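# What the wrist camera knows (and what it doesn't)

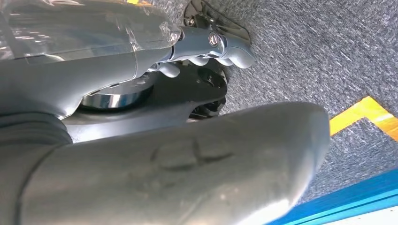 The wrist's-eye view, with the big finger hogging most of it and a bit of yellow tape off to the right.

I promised back in the spring that I'd write up the masking results once I trusted them, and then I kept finding reasons not to trust them, so it's taken a while. But I've had my coffee, it's early, the building is quiet, and I think I finally believe the numbers. So let's go!

If you've been reading for a while you know the Ornthorpe project is my attempt to teach an arm to pick up household things by copying demonstrations. I drive the arm by hand, the cameras record, and a network learns to go from pictures to motions. It's a well-worn recipe by now and I don't claim any credit for it. What's been bugging me is the wrist view. So much of it is just gripper! In the view up top you get that one smooth grey finger sweeping over the lower half, the little knuckly links hanging down from the top, a shiny collar in the gap, and what's left over for the actual world is a patch of speckled carpet on the right. I kept wondering whether the network was spending its effort on the carpet or on the hand.

My guess (and I was pretty smug about it) was that the hand was wasted space. It's the robot's own body, the joint readings already say where everything is, so why make the network look at it? I painted over the gripper with flat grey in every training picture, did the same at test time, and retrained from scratch.

I used 118 demonstrations for both versions, same ones, same order, same settings. Then I ran 60 trials with each policy on the carpet, mixing up the starting spots with a list I made ahead of time so I couldn't cheat and put things where I liked them.

The masked policy was worse. I mean noticeably, grumpily worse. It reached for things just fine, and then it fell apart in the last little stretch before closing, stopping short or nudging the object along. The unmasked one did most of its good work right there. My best explanation is that the joint readings tell you where the finger ought to be, and the picture tells you where it is next to the thing you're trying to grab, and those two disagree by enough to matter on this arm. Seeing the fingertip against the carpet gives the network something to measure by.

So I tried a halfway version, which I've been calling Irthorpe because I was tired of file names ending in "final." It keeps the tips and the area close to them, and blanks the rest of the hand and the arm behind it. That one came out ahead of the plain policy by 2 successes, which is so small I'd be embarrassed to call it a win. I'd call it a tie, and a tie with less to look at is still kind of nice.

One warning if you try this yourself: my mask was drawn by hand, and any shift in the camera mount means drawing it again. I've done that more often than I care to admit.

Next up is trying the same comparison over a different floor, with the mask left alone.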